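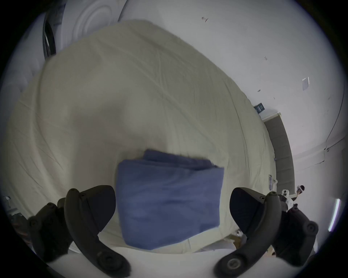
Blue towel, folded, on the bed.

Home Forums New posts Seasonal Search Log in Register

Street lights switch-on: one night or the whole of December?

mincepie_moll
Right, I need some sense from people who've done this before. Our road has been putting lights up together since before we moved in, and over the years it's turned into a bit of a thing. People drive over from the other side of town, there's a bucket at the gate for the hospice, and somebody's uncle does roast chestnuts if the weather holds. Lovely. I'm very fond of it.

This year a few of the newer households want to cut it down to one big switch-on evening with the road closed properly, stalls, a choir, the lot, and then everyone keeps their lights to themselves after that (on or off, as you like). The older end of the road wants it as it's always been, on every night from the first of December until Twelfth Night, come when you fancy and put your change in the bucket.

I can see both. I did the bucket last year and my feet have only just forgiven me. But I also think half the charm is that you can wander down on a wet evening in your slippers and there's always somebody out looking. What do your lot do? And does one big night bring in more for charity, or less?

Plodard
Whole month, every time. We tried the one big night in our village and it chucked it down from four in the afternoon. The choir sang in a garage. We took less in the bucket than we'd normally get in a decent week, and the cake stall ate most of its own stock.

If you put everything on one evening you're betting the hospice's money on the weather, and I wouldn't bet a fiver on the weather in December.

Boltard
I'll disagree with Plodard, as is traditional on here. We went to one night and it was the best thing we ever did. People give differently at an event. On a normal evening a car crawls past with the window down, the kids shout at the reindeer and off they go, and you might get some coppers if there's someone standing there to look hopeful. At an event they've got out of the car, they've had a mulled something, they've bumped into a neighbour, and out comes a note.

Also the traffic. Our close has a turning circle you couldn't swing a cat in, and we had 30 nights of people reversing over the verge. By the end of it the verge was soup. The chap at number 17 put boulders out, painted white, and that caused a row of its own that still hasn't blown over.

mincepie_moll
Boltard, the verge! Yes, we've got that as well. Ours isn't boulders, it's cones, and I've a strong suspicion they were borrowed from some roadworks. I've never asked.

Did you have to apply for the road closure? That's the bit that's putting me off, I've looked at the form and had to go and have a lie down.

Boltard
We did, yes. It's not as bad as it looks but you want to start early. We sent ours in the summer and didn't hear a thing until November, which was a nervy wait with posters already printed. You need a plan of where the barriers go and you have to tell everyone affected, in writing. Ring your own council though, they all seem to do it differently and some charge.

teasel
Hello, lurker here, first post in ages. I live on a road like this and I don't put lights up, and I'd just like to say a word for us.

I don't hate it. I quite like it for the first week. But I do early shifts, and the house opposite has a snowman that plays a tune when somebody walks past, and what mostly walks past at 2 in the morning is a fox. So that fox has had a private concert outside my bedroom most nights in December for years. If your road does go for the whole month, please please have an off time and please stick to it. And no tunes after the little ones are in bed.

Plodard
That's more than fair. We do lights off at ten and anything with a speaker off at eight. It's written on the sheet that goes round and people mostly keep to it. There's one offender, and he's me, but only the once and I'd fallen asleep in front of the telly.

Sender
We do a mix and I don't see why more streets don't. Switch-on evening at the start, no road closure, just everybody in their front gardens with the kettle on, and then the lights stay up for the month but only on at weekends, plus Christmas Eve. It keeps the electric down, the neighbours without lights get a rest, and there's still a reason to come back.

The money comes in about two lumps really, the first evening and the last weekend before Christmas. The bits between hardly matter. So if I were you I'd have people on the bucket for those and leave it at that.

mincepie_moll
Ooh. Now I like that a lot. Only at weekends though, what happens with the folk who turn up on a weeknight having driven half an hour with a car full of children?

Sender
They're cross, a bit, the first year. We put the dates on a board at the top of the road and on the local page and by the second year everyone knew. You still get the odd one. My other half once went out in pyjamas and switched ours on for a minibus.

Boltard
I'm not sold. You've got all the work of the month and all the work of the event. Somebody still has to go up the ladder, somebody still has to find out which bulb's gone, and on top of that you've got a rota for timers. Pick one and do it properly is my view.

Sender
The ladder work's the same whichever you do, Boltard! The lights have to go up for your one night as well. I'd sooner get a few weekends out of an afternoon's swearing at a gutter than a single evening.

Boltard
Hm. All right, I'll give you the ladder.

gingernutter
Can I ask a daft question about the bucket? Ours has always been loose change and last year hardly anyone had any. They were patting their pockets and looking embarrassed, and then they'd say they'd come back, and bless them, they didn't. We're thinking of a card reader but it seems a lot for a street.

Boutros
Not daft at all, we had exactly this. I'd go and talk to the charity before you buy anything. Ours lent us a reader for the season and gave us a printed sign with one of those square codes on it for people's phones. The sign did better than the reader, if I'm being fair, because the reader needed signal and the only place on our road with signal was in the middle of a hedge.

Laminate the sign. We didn't and it went to porridge.

While I'm here, get proper sealed buckets from them as well. People feel happier putting money in something with the charity's name on and a seal over the lid. And have it opened and counted with two of you there, it saves any awkwardness later on.

gingernutter
Thank you, that's really useful! I'll ring them. Middle of a hedge has made my evening.

Plodard
Going back to the original question, Moll, how many houses are for the big night and how many against? Because with ours it wasn't the idea that caused the upset, it was that four households decided it between them and the rest of us found out from a poster. I was on the fence until I saw that poster and then I was furious.

mincepie_moll
I don't know, and that's probably my answer, isn't it. It's been a lot of chat over walls. I think I'd best put a slip through every door, lights or no lights (thinking of you, teasel), with the three choices on it. One night, all month, or Sender's version.

teasel
I'd have loved a slip. I'd have filled it in twice.

Boutros
Put a line at the bottom asking who'll lend a hand, and do it before they tick the box. Everybody is madly keen on a choir and stalls until there's a space to write their phone number next to it. We had a good few votes for the big do and nearly 4 people willing to carry a trestle table. I say nearly, one had a back.

Boltard
Ha. We had the same, to be truthful. It got better once we asked the scouts.

Just so it's said, I'm still for the single night. But if your road has people who like pottering down in their slippers then I wouldn't take it off them on my say-so. Ours never had that. Ours was all cars.

Plodard
Screenshot that, everyone, he's nearly agreed with me.

mincepie_moll
Slips done! I've typed them up and my daughter is drawing a robin in the corner of each one, so they'll be ready some time around Easter at her current speed. I've put lights off at ten on there as a given whichever way it goes, and nothing musical after eight. I've also asked about the cones. No one is admitting to the cones.

I'll come back and say how the vote went. Does anyone know if chestnuts count as a food stall for the form?

Boutros
Ask the council. Ours wanted to know about the brazier more than the chestnuts.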